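Tostiven Storage Series
Set-Up and Care Guide for Households and Offices
Issued May 2023

Section 3. Preparing, Filling and Stacking Your Boxes

3.1 Scope of this section

This section applies to all lidded boxes in the Tostiven series, in both the standard and the deep format. It covers first cleaning, labeling, filling, stacking and the choice of a storage place. Wall shelves and the Korkico divider set are covered in Section 4. Customers who have bought boxes without lids may skip 3.5.

Please read the whole section before filling the first box. A stack that has been planned in advance seldom needs to be taken apart again.

3.2 Before first use

1. Remove all paper bands and corner pads. Keep the corner pads if the boxes are to be moved to another address later.

2. Check each box and lid for cracks, with particular attention to the corners and the rim. A damaged box must not be placed in a stack. Contact the dealer and quote the number printed on the delivery slip.

3. Wash the box and lid in lukewarm water with a mild dish soap. Rinse with clear water.

4. Dry with a soft cloth and leave the box open overnight. Moisture that remains under the rim can mark paper and fabric.

5. Fit the lid once before filling and press down on all four corners. The lid should sit level on every side.

Note: Do not use scouring powder, steel wool or solvents. Fine scratches hold dirt and cannot be polished out.

Caution: Do not dry boxes on a radiator or in front of a fan heater. Warped lids are not covered by the warranty.

3.3 Choosing a storage place

Boxes should stand on a level, dry surface that can carry the full load. Basements are suitable if the floor stays dry throughout the year. In older buildings, place the bottom row on slats or on the Wallner base tray, so that air can pass underneath.

Keep the boxes out of direct sunlight. White and clear boxes may yellow over time when placed close to a window, and this is not considered a fault. Leave a hand's width between the stack and an outside wall – more if the wall is known to be cold in winter.

Attics require some care. Summer heat under an uninsulated roof can soften candles, adhesives and certain kinds of packaging. Store such items on a lower floor.
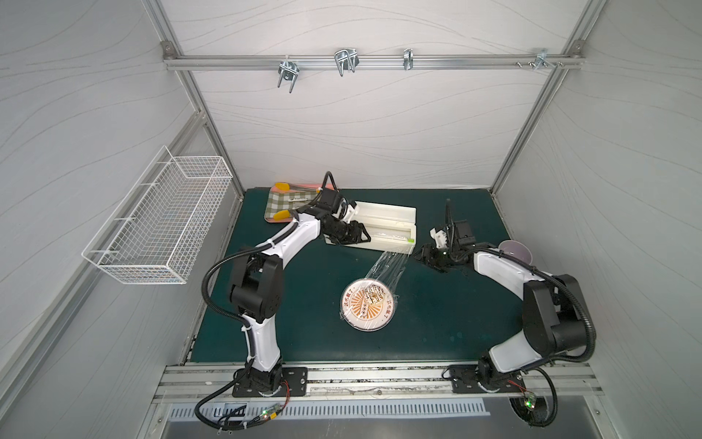
Once the place has been chosen, measure its width and depth and write both figures down. They are needed for the stacking plan in 3.5. Allow enough room in front of the stack for one person to stand with a box in both arms and turn without striking a door or a lamp.

3.4 Filling and labeling

1. Sort the contents by how often they will be needed. Items used weekly belong in the top row. Items used once a year may go to the bottom.

2. Place heavy items flat on the base of the box and spread them evenly. Books should lie flat.

3. Fill empty corners with cloth or crumpled paper if the contents are fragile.

4. Do not fill above the inner line. A lid that is pushed up from below will not carry the box above it.

5. Attach one label to the short side and one to the lid. Write in pencil or with a permanent marker. Ballpoint ink fades.

6. Enter each box in the inventory sheet at the back of this guide. State the box number, the contents and the row.

The inventory sheet has space for 44 boxes. Further sheets may be copied freely for private use. Offices that keep files for a fixed period should also enter the date on which the contents may be discarded.

Note: For documents, Hannelore Baumgartner of our customer office recommends acid-free folders inside the box. Ordinary plastic sleeves can stick to printed pages after a few years. Remove rubber bands and metal clips before storage.

Caution: Do not store food, batteries, fuels or aerosol cans in the boxes.

3.5 Stacking

1. Place the heaviest boxes in the bottom row.

2. Set each box squarely on the one below, so that the rim rests in the groove of the lid.

3. Standard boxes may be stacked three high. Deep boxes may be stacked two high.

4. Where children have access to the room, secure the stack with the Trudov strap. Thread the strap as shown on its packaging and pull it hand-tight.

5. Check the stack after one week. Lids may settle slightly under load.

The total height of any stack must not exceed 120 cm, including the base tray. This limit also applies to stacks that mix both formats.

Caution: Never climb on a box or use a stack as a step.

3.6 Regular care

Open each box once a year and check the contents for moisture and insects. Wipe the lids with a damp cloth before opening, so that dust does not fall inside. April is a convenient time in most households, when winter clothing is put away.

If a musty smell is noticed, empty the box, wash it as described in 3.2 and air it for two days. Contents that feel damp must be dried fully before they are returned.

Replacement lids can be ordered singly. Address orders to Burgi Thaler, Spare Parts, and state the format and color of the box. Lids from the earlier series do not fit.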